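Savance Grip Kit

The Savance Grip Kit (often just "the Savance", sometimes Savance G) is a wearable hand-recording kit sold for teaching robot arms to pick up and handle everyday goods. Made by Kallska. Worn on the hand -- straps, sensors, one cable -- and sold or rented together with a camera and the software to sort the recordings. Main rival is the Baird glove, which is older and dearer.

Background

Kallska began as a maker of parts for warehouse arms. Moved into recording kits after customers complained that arms trained only on boxes did badly with tubs, pouches and anything with a slippery side. First Savance kits went out in July, to a short list of buyers. General sale opened on September 21, 2023. A rental service followed, run through the dealer Bruter.

Parts

Base kit has the hand straps, the sensor fittings, a cable, a buckle to take the strain off the cable and a carry case. Right hand and left hand versions are separate items, which has anoyed some buyers. Straps come in one size with a long adjustment. Small hands manage, with a spare pad under the palm strap.

Fingertips are left bare. This is the main difference from the Baird glove, which covers the whole hand. Wearer keeps the normal feel of the thing being held, and the load on the label side and rim side of a pack can be told apart afterwards.

Use

Kit is put on, cable clipped, short calibration (open hand, fist, open hand), then the wearer simply gets on with handling things. Grocery items are the usual start. Tubs are thought a good test: curved wall, glossy surface, a rim that fingers tend to go for, and usually print or a code that has to stay in view for scanning.

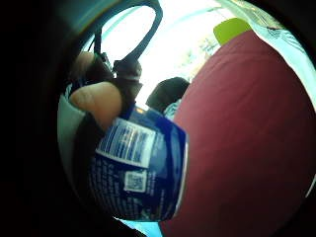 Home Goods Handling Team | Savance pages

Holding a tub at a tilt, as with the blue one, gives the software a harder job than holding it upright. Fingers overlap the label, the code may be the only print sharp enough to read. Version two of the software copes better with this, according to the release notes. Older recordings can be run through it again without charge.

Price and versions

Base kit lists at 1,992. The full set, with both hands and a spare cable, lists at 2,312. Rental through Bruter is 700 a month, straps included, damage cover extra. Schools and colleges can ask for a lower rate but it is not published.

Reception

Mostly fair reviews. Sorcha Pollock, who tested the kit against the Baird glove over 26 sessions, liked the bare fingertips and the quick set-up, and disliked the cable. "You stop noticing the straps after a bit. You never stop noticing the cable," she wrote. Her main complaint was that it stands up off the hand and catches on shelves. Kallska has said a cordless model is planned -- no date given.

Other complaints: buckle stiff when new, case too small for the left and right kits together, the printed guide out of date on calibraton. Battery life is not an issue as the kit is powered through the cable.

See also

Baird glove
Kallska
Bruter rental scheme

Contact the page editors | Copyright Home Goods Handling Team | Back to top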